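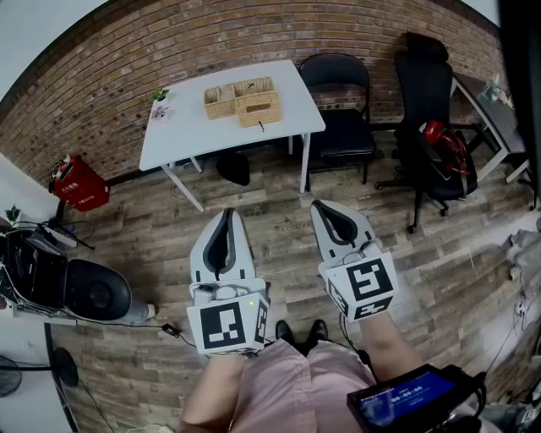 Chapter 10
Chores: How Far Are We?

10.1 The question behind this chapter

In the earlier chapters we studied arms, sensors and control as separate subjects. Now we put them together and ask a simple question, the one which students usually ask in the first lecture and which teachers like to postpone. Can a machine do the housework yet? And can it do the small jobs of a shop floor, such as filling a shelf, opening a box or clearing a bench at the end of a shift?

The short answer is: some of them, in some places, for some of the time. The rest of the chapter explains what stands behind each "some".

Let us begin with a basket which has a lid. For a person, to take off the lid, put something inside and close it again is one action, and we do it while talking. For a machine it is a chain of decisions. It must find the lid and see where it ends and where the body of the basket begins. It must choose where to hold. Wicker is not smooth and it gives way a little when it is pressed, so the force that is right for a wooden box can be wrong here. If there is a string or a loop, the fingers may catch it. When the lid comes off, it must go somewhere, and the table may already have a plant on it.

None of these steps is very difficult alone. The difficulty is that they must all succeed, one after another, and that the next basket will be different.

10.2 Two meanings of "can do"

When a newspaper writes that a robot can fold towels, it usually means that the robot has folded a towel at least once. When a customer reads the same sentence, she understands that it will fold her towels, every week, in her own bathroom. We will call the first meaning demonstrated ability and the second one dependable ability. Much confusion in this field comes from mixing the two.

Consider the case of Lundar, a small company which packs gift baskets. Its manager, Wayne McKinnon, agreed to test a two-armed machine from the supplier Torow at one packing table. The test had 203 baskets. During the first 20 the machine made no mistake, and the people who were watching became quite optimistic. Then a new delivery arrived, with handles of another shape, and the arms began to close beside the handle instead of on it. By the end, 10 baskets had been dropped and many more had been packed only after a worker came to help. McKinnon wrote in his report: "It is a good worker who needs a second worker standing near."

Was this a failure? It depends on which meaning we use. The machine showed clearly that it could pack a basket. It did not show that one could leave it alone with the job – and for a shop floor this second point decides the price.

10.3 Why the home is harder

A shop floor can be arranged for the machine. The table can be fixed to the floor, the light can stay the same from morning to evening, and a line can be painted to show where people may not walk. At home we cannot ask for this. Chairs are moved, cables lie on the floorboards, a bag is left under the table and something is draped over the seat of a chair. People who live in the room do not notice these things any more. A machine must notice all of them, and it must also decide which ones are rubbish, which should be put away and which should stay exactly where they are.

The last decision is the hardest, and it has little to do with grasping. Manon Gill, who led the Tremblay household study, asked families to write down their rules for tidying one room. Most families wrote less than one page. When the same families then watched the tidying and corrected it, Gill's team collected 200 further rules which had not been written by anyone. A cup on the desk should be washed, but not this cup. The shoes stay by the door, except in January.

10.4 What you will learn

Section 10.5 looks at the hand itself and asks why a gripper with two fingers has remained so common, although we have five. After this we study how a skill can be learned from the movements of people, and how many examples are needed before the skill survives a change of room. The Lukine exercise, which you will find in the second half of the chapter, lets you plan a full table-clearing task on paper, including what the machine should do when a step goes wrong.

Before you continue, choose one chore that you do every day and write down its steps. Keep the list. You will need it in Section 10.7, and it will probably be too short.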